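Ticket: Table of contents shows wrong page numbers after merging templates
Product: Cleren Plan Templates, business plan set
Status: Resolved
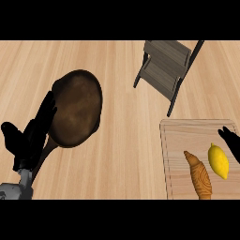 Nieminen Support replied at 9:40 a.m.:
Thanks for the details. Please tell us which word processor you are using, and whether you added the extra chapters by copy and paste or with the Insert File command. It would also help to know if the page numbers are wrong on screen, in the PDF, or both.

Customer, 10:15 a.m.:
Desktop version, latest update. I started with the 19 page layout and pasted in the Market Analysis and Staffing chapters from the larger set. The contents page lists Market Analysis on page 4, but it starts on page 13. Staffing is not listed at all. Same result on screen and in the PDF. The plan is going to our bank under the company name Pitau, so I can't send it out like this.

Nieminen Support, 10:50 a.m.:
Two separate things could be going on. Please try these in order:

1. Click anywhere in the contents page and press F9. Choose "Update entire table" and not "Update page numbers only."
2. Go to the Staffing chapter and click on its title. Check the style name. It should read Heading 1.
3. If it reads Normal, apply Heading 1 and repeat step 1.
4. Save under a new name before exporting.

Customer, 11:30 a.m.:
Step 1 fixed Market Analysis. The Staffing title was set to Normal, so I changed it and now it is listed. New problem: the numbering in the footer goes back to 1 at the start of Staffing, and the contents page shows it as page 1.

Nieminen Support, 11:45 a.m.:
A section break came along with the pasted chapter. Double-click the footer on the first page of Staffing, open Format Page Numbers, and select "Continue from previous section." Then update the table again. Leave the break itself in place. Deleting it will change the margins on the financial tables before it.

Customer, 1:20 p.m.:
Numbering now runs straight through. PDF matches. The footer in the last 2 chapters still says Tanda where our company name should be.

Nieminen Support, 1:35 p.m.:
Tanda is the placeholder name in the larger set. Open Replace, enter it in the first box and your company name in the second, then choose Replace All. Footers linked to the previous section will update with it.

Customer, 2:05 p.m.:
Done, all correct now. You can close this.

Ticket closed by Nieminen Support. Category: document merge, page numbering.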